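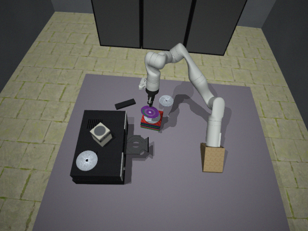
Which pressing of the Skollness compilation do I have, and should I play it or put it away?

I have had a double LP on the Skollness label since my aunt cleared out her spare room in September, and I have been trying ever since to work out which version it is. It's the one with Nenell on the first side and the long Firkau remix closing the last. I've only ever seen the black sleeve for sale, and mine isn't black. It's a flat, matte grey-purple with no shine to it at all, very close to the colour of the big work surface in the picture, and the lettering on the spine is a creamy beige that wouldn't look out of place among those floor tiles. The labels on the records themselves are plain white with the side letter stamped on in blue ink, a bit crooked on side C.

I'll give you everything I can find on it, and sorry if it's too much. The catalogue number on the spine is 327. On the back, down near the bottom, someone has written 466 in pencil, and after it there's a slash and then 2000 in print. Tucked inside was a folded lyric sheet for the Nenell songs (two of them, with the German words on one side and the English on the other) and a record shop receipt dated Dec 8, 1999. The receipt only says "LP" and a price, so I can't swear it belongs to this record, but my aunt was the sort to keep receipts with things. I once found the receipt for a toaster inside the toaster box, years after the toaster had gone to God.

What confuses me is side C. The sleeve says it has three songs, and the second is meant to be the Akande version of the Firkau single. What plays is something else altogether – slow, mostly organ, no singing until nearly the end, and then a woman's voice very far back. It's lovely! I've played it more than anything else on there. But it's not what's printed. I've heard the Akande version on a friend's CD and it has drums all the way through.

So I suppose there are a few questions in one. Is the grey-purple sleeve a first pressing, a later one, or some sort of bootleg? Does anyone know what the organ piece is? And is it the kind of record I should stop playing? My turntable is decent but it isn't fancy, and I would hate to find out I'd been wearing away at something a collector would have kept in plastic. I don't want to sell it, or not at the moment anyway. I'd mostly like to know what I'm listening to.

Thanks in advance, and thanks to whoever runs this board, I've been reading the threads on cleaning old vinyl for weeks.

3 answers

Answer from brinebucket

first press is the grey one. black is the repress. mine is grey too and the pencil number is real, they did them by hand. don't know about the organ thing, my side C is as printed. maybe you've got a misprint? check the numbers scratched in next to the label

Answer from Shona Ruddock (marked as most helpful)

Oh, what a nice one to find in a spare room. I've been fond of this compilation for a very long time, so forgive me if I go on.

The one above is right that the grey sleeve came first. There were 2000 of them and the label numbered every one in pencil, which is why the second half is printed and the first half isn't. Yours is number 466, nothing more mysterious than that. The black sleeve was done when those sold out, with a glossy finish and proper printed labels on the records, and it isn't numbered. White labels with a rubber stamp are quite correct for the first run, crooked stamps included. I have two copies and neither of them has a straight stamp on every side.

Now, side C. You haven't got a fake and I don't think it's a misprint in the usual sense either. The story as it was told to me, by a fellow who had a stall at the record fair I used to go to, is that the Akande version was finished late and the first batch of discs had already been cut with a different piece in its place. That piece is a Nenell recording left over from the sessions for their second album. It never had a title that I've seen written down, and people who have it tend to call it "the organ one", same as you. When the remix arrived they cut side C again and carried on, using the same sleeves, so the covers are all alike and you can only tell by listening or by looking at the run-out.

To check the run-out, hold the record under a lamp and tip it until the light catches the smooth part between the last groove and the label. You'll see some characters scratched in by hand. On my early copy side C reads 327-C and nothing else. On the later one it reads 327-C with a small R after it. If yours has no R, and I would be very surprised if it did, you have the early cut. I don't know how many were made like that and I'd be wary of anyone who gives you a firm figure. I have seen low numbers with the remix and high numbers without it, so the pencil number is no help, I'm sorry to say. They must have been sleeved out of order.

The lyric sheet is the part I would look after. Plenty of copies have lost theirs, and the English side has a verse that isn't sung on the record. Keep it flat if you can, and don't put tape on the folds, however tempting it gets. I put mine in a clear document sleeve from the newsagent. The receipt I'd keep with it too, for your aunt's sake if nothing else.

As for playing it – yes, please play it. A clean record with a good stylus will outlast the pair of us. Give it a brush before each side, change the paper inners for soft ones (the original paper ones are quite rough, though hang on to them), and have a look at how old your stylus is. If you can't remember when you last changed it, it's probably due. Mine have been played every winter for years and the only crackle on them is from the time I left side A out on the lounge room floor and the cat walked across it.

If you'd like a safe copy of the organ piece, ask whether your local library has a turntable you can plug a computer into. Mine does, and you can book it for an hour. I did all my singles that way, over far more visits than I had planned on.

One more thing and then I'll stop. The Nenell songs sound rather quiet next to the rest of side A, and people sometimes think their copy is worn. It's the same on every one I've heard, grey or black. Just turn it up and remember to turn it down again before the third song, which comes in with no warning whatsoever.

Comment from the person who asked: No R! I had to use my phone torch, but it's 327-C and then nothing. Thank you so much, I've read this out to my aunt over the phone and she is very pleased with herself. She says she bought it for the cover. Stylus is on order.

Comment from Shona Ruddock: That's wonderful, do give her my best. Does hers have the little fold-over flap on the inner for side D, by the way? Only one of mine does.

Answer from tallpaul_records

I'd get it valued before you play it any more. There was also a 10 inch with some of the same songs and I think the organ track might be on that, but I could be thinking of a different label. Black sleeve sounds better in my opinion, it was cut louder. Would you trade for a black one in very good condition plus the Firkau album? Message me.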